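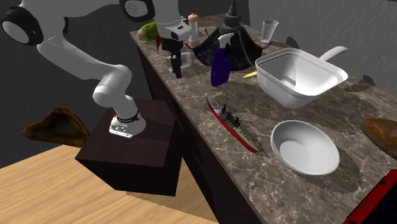
Clustevance: which distractor on the counter matters?

README and data card for the Prarari layouts
Last edited Aug 1, 2026

We use cookies to remember your display settings and to count visits. Accept all - Only necessary - Read our cookie notice

Summary

Clustevance is a method to find which objects in a cluttered scene change the behavior of a manipulation policy, when these objects have nothing to do with the task. Prarari is the set of simulated counter layouts that we made to test it. This file describes both. If you only want to run the code, go to "Getting started".

The question came from a simple problem. Our policy was good on a clean counter and much worse on a full one, but the success rate does not say which object is guilty. It can be the big thing at the back, or the small thing beside the fingers, or two things together. We wanted a score for each object, in each layout, that a person can check.

All data is simulated. There are no recordings from a real robot in this release.

What is in a layout

Each layout is a stone counter with a single arm next to it and a mixed collection of objects. We mix food shapes, containers, household things and toys on purpose, without trying to make a believable kitchen. A toy warship can lie in front of a white tub, and a spray bottle can stand in front of something that looks like the roof of a tower. Sizes are also not always natural. We kept large objects because they hide other objects and throw shadows, and both effects are part of the study.

One object is the target and one can be the destination. All the others are distractors. The rendered view does not tell you which is which. You find this in the layout file, under the keys "target", "goal" and "others".

The camera is fixed inside one layout but it moves between layouts. In many views part of the arm is outside the image, and objects near the border can be cropped. The gripper can cover part of an object. We did not remove such views. The visibility value in the layout file gives the share of each object that the camera sees, so you can filter them yourself.

The method in short

For every distractor we make copies of the layout. In each copy this distractor is replaced by another object of similar footprint, at the same position. Everything else stays the same, including lights, counter texture and the start pose of the arm. We make 20 replacements for each distractor.

Then we give the original view and the replaced views to the policy and compare the predicted action chunks. If the chunks stay close, the distractor is probably not relevant. If they spread, it is relevant. The spread is divided by the spread that we get from changing only the sampling seed, so a nervous policy does not receive high scores everywhere.

After this comes the clustering step, where the name of the method comes from. Distractors that push the actions in the same direction are put in one cluster, and the score belongs to the cluster. We added this step in April, when Kenza Ouazzani noticed that two objects standing close together often received half of the score each, and both then fell below the threshold. With clusters this happens much less.

The method needs the simulator only for rendering. It does not need rollouts. We use rollouts only to check whether the scores are right.

How we checked the scores

The test part of Prarari has 20 layouts. For each of them we ran 100 rollouts with the full scene, and the same number again after taking away the cluster with the highest score. As a control we took away a random cluster with the same number of objects.

In 14 of the 20 test layouts, removing the highest cluster gave a larger gain in success than removing the random one. In the remaining layouts the two results were too close to separate, or the policy failed for a reason that has nothing to do with clutter (mostly a reach limit at the far side of the counter).

We want to be careful with this result. It was obtained with one policy family and one arm. We think that the ranking is useful for finding problems, but we do not recommend to use the score as a number for comparing two different policies. The scale depends on the action space, and we did not find a normalization that we trust.

Some observations which may help other people:

Size is a weak guide. The largest distractor was often not in the highest cluster. A big dark object at the back changes many pixels and still the policy can ignore it.

Distance to the path of the gripper is a better guide, but not a sufficient one. Translucent containers near the fingers gave high scores. We have not separated the effect of the material from the effect of the position, so please do not cite us for either one.

Open containers are a special case. When the instruction asks to place something in a bowl, and the counter has a bowl and also a tub, the score of the tub is high even when it stands far away. Here the word "distractor" is maybe not fair to the policy, as the instruction can be ambiguous. We mark these layouts with "ambiguous_goal: true".

Shadows are replaced together with their object. A score therefore includes the effect of the shadow. If you want them separate, the renderer has the option "freeze_shadows", but the images then look wrong and the policy may react to this.

Getting started

You need the Plellura renderer, which is a separate package, and a policy that accepts one RGB view and a text instruction. Install Plellura first and then this package. The order is important: the other way, the installer takes an old mesh loader and the textures come out gray.

To score one layout:

clustevance score --layout layouts/test/counter_a --policy my_policy.yaml

To score the full test part and write a table:

clustevance score-all --split test --out scores.csv

The default batch size is 16. On a small graphics card please lower it with --batch. The scores do not depend on it, only the time does.

The adapter for your policy is one Python class with two functions, "reset" and "predict". Look in adapters/minimal.py. The function "predict" must return the complete chunk and not only the first action. This is the most common mistake we see in messages from users, and the program does not stop with an error - it only gives very low scores for all objects.

Files

layouts/ - one folder per layout, with the scene description, the rendered view and the instruction
meshes/ - object meshes with their textures
replacements/ - lists of allowed replacements, grouped by footprint
rollouts/ - success or failure of each rollout, with the seed, no video
adapters/ - example classes for connecting a policy

Known problems

Some objects are slightly tilted, as the physics settling is stopped after a fixed time. Most of them look fine, but a tilted bowl or bottle should not be read as a sign that the arm touched it.

The object names are the names of the mesh files and sometimes they are strange. We tried to clean them and stopped when we found that the replacement lists depend on them.

The marble texture is the same in too many layouts. A version with more counters is planned, without a date.

Mirroring a layout does not always give the same score. We expected a small difference from the shape of the arm, but for a few layouts it is larger than we can explain. Gearóid Moynihan is looking at this, and if you see the same with your own policy he would be happy to receive the layout name and the seed.

Intended use

The layouts are made for studying how policies react to clutter. They are too few for training, and the test part should stay out of training completely. The method can be used on other simulated scenes if you write the replacement lists. We did not try it on real photographs with inpainting, and we cannot say how it behaves there.

Please do not use a low score as an argument that a robot is safe near some object. The score describes predicted actions from a single view at a single moment, and a contact depends on much more than this.

Contact and credit

The work was done in the Ó Conaill manipulation group. Kenza Ouazzani wrote the scoring and the clustering, Gearóid Moynihan made the layouts and the rollout code. Questions about meshes and textures should go to the issue tracker, with the name of the layout in the title.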